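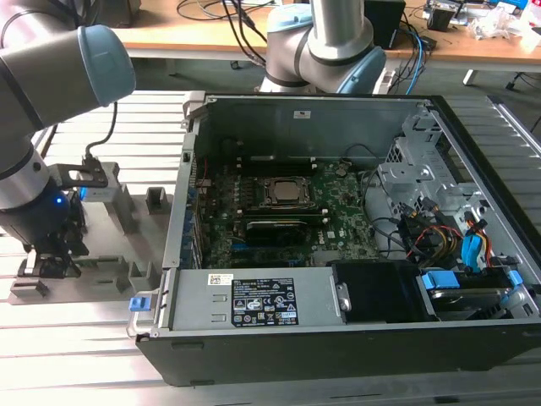
Huven HT-30 Slotted Aluminum Worktable

The HT-30 is a bench-height worktable with a ribbed aluminum extrusion top, intended for opening, stripping and rebuilding desktop computers. It takes a full desktop case lying on its side, with the side panel off and the board facing up, and leaves space beside the case for a fixture or parts block.

Product code: HT-30
Manufacturer: Huven
Category: Benches and work surfaces / Electronics repair
Supplied: Flat, two cartons

Work surface

The top is built from parallel aluminum profiles laid edge to edge. The slots between the ribs run the full width of the table and accept standard T-nuts, so a stop, clamp or base plate can be fixed at any point along a slot. No drilling is needed. Screws that fall on the table tend to settle in the slots and can be picked out with a magnetic wand or swept to the end.

The profiles are bare metal and conduct. Any case or loose board that is to be powered on the table must sit on the insulating mat (sold separately, see Accessories). For work with the power cord removed, the case may be placed directly on the ribs.

Dimensions and load

Length: 1000 mm
Depth: 1000 mm
Top thickness: 30 mm
Rated load, evenly spread: 2 kN
Leg adjustment: threaded feet, locking nut
Ground point: one, rear left corner, M6 stud

The square format was chosen so that the case can be reached from all four sides. Where the table is pushed against a wall, place the rear of the case toward the operator's left. This keeps the slot covers within reach and leaves the drive cage and its cabling on the right.

Use with desktop cases

The table is suited to cases that are serviced lying down. With the side panel off, the motherboard, processor socket, memory slots and expansion cards can all be reached from above. A Dell desktop board in its own chassis can be worked on without removing it from the case.

1. Disconnect the power cord and connect the wrist strap to the ground point.
2. Lay the case on its side with the removable panel facing up.
3. Set two low stops against the case on adjacent edges. Tighten by hand only.
4. Take off the panel and store it under the table.
5. Move hanging power and data cables clear of the board before pulling any card.

If the processor cooler has been removed, do not pass tools over the open socket. A processor left in its retention bracket should be cleaned of old compound before the cooler goes back on.

Fixtures

Flat-based plastic fixtures with pegs, slots or raised blocks can stand next to the case. Light fixtures may be held with tape for a short job. For repeated work, bolt the base plate to the slots – a fixture that shifts by even a small amount will have to be set up again.

Accessories

Insulating mat, cut to table size
T-nut and bolt set, M6
Low edge stop, pair
Erkovano screw tray, clips to the table edge
Onsri wrist strap with coiled lead

Care

Brush out the slots at the end of each shift. Wipe the ribs with a dry cloth, or with isopropyl alcohol where thermal compound has been spilled. Do not use abrasive pads. Check the leg nuts every month during the first quarter of use and yearly after that.

Ordering

The HT-30 is sold by Gurnent. Tables ordered with the mat and stop pair ship together. Custom lengths are quoted on request – please include the required load and a sketch of the floor area.

Sales: Kiran Negi
Technical questions: Tharun Shenoy

Page updated 23 August 2021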